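Re: [drestlow-home] Wall hooks vs. a coat stand for a small room
From: Amarachi Briggs
To: drestlow-home list

On October evenings like this one I should be raking leaves, but I've been reading the whole hook thread instead, so you all get a long reply!

> We have a back room with one window, two doors and hardly any wall
> left over. Everything gets dumped on chairs. My husband wants a
> Gastix coat stand, the tall one with the round foot. I'd like a row
> of hooks but I'm scared of pulling the plaster down. Also, does
> anyone have blinds in a room like that, or do curtains work better?
> And where do you put all the small junk with a plug on it?
> Văn

Văn, go for the hooks. I had a coat stand for 2 years and it fell over every time somebody hung a wet parka on one side (my sister's kids thought this was the best game in the house). A stand also eats floor, and if you have two doorways close together you end up walking around it all day long.

About the plaster – find the studs if you can and put at least one screw in each. If you can't, screw a board to the studs first and put the hooks on the board. Mine is 36 inches long, painted the same white as the wall, and it has held up to winter coats and one very full backpack. I set the first one too high and had to move it down 9 inches, so hold a coat up there before you drill. A long jacket needs more drop than you'd think!

On blinds, I like plain white horizontal ones. You can tilt them for privacy and still get a ton of daylight, and they don't swing into the door the way my old curtains did. They do collect dust. I run a damp sock over my hand and do them slat by slat while I'm on the phone.

For the plug-in junk, get something low and open. I tried a Relledus cabinet with doors and I just stopped opening the doors, so it all piled up on top. With open compartments I can see what's in there, and a screen can go above it. Tie the cables together before you push the unit back, though. I didn't, and I had to drag the whole thing out again.

What are your walls like, real plaster or drywall? And does anybody have a trick for cleaning the little vent grille in a paneled door? A toothbrush takes me forever.

Amarachi
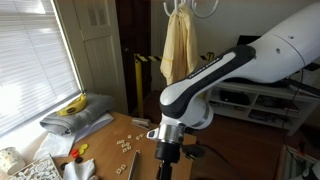 White hooks, white blinds and the low open shelves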